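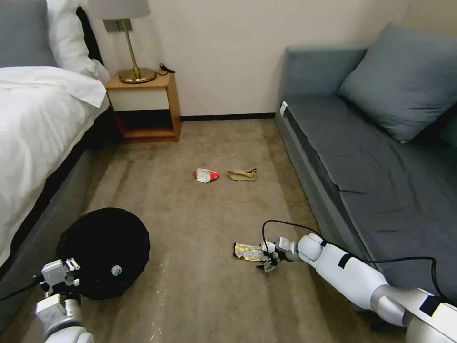

*Reading time: 2 min*

## Budgeting for a two-arm room robot

Price the job before the machine. Floor litter between a bed and a sofa is a fair test: wrappers are light, crumpled and different every time.

- **Aisle width.** Measure at the narrowest point, with the sofa where guests leave it. Add 30 cm to the width of the base.
- **Grippers.** Ask for a trial on your own carpet with foil wrappers and paper. Fingers count as wear parts.
- **Bin.** A collapsible one stores flat but tips easily. Include a weighted one in the quote.
- **Cables.** Check slack at full reach.
- **Spares.** Our Irngate quote listed $692 for a finger set and one cable kit. Plan on 2 sets a year.

Leave training hours on a separate line. Hnat Pylypenko keeps our cost sheet and updates it each July.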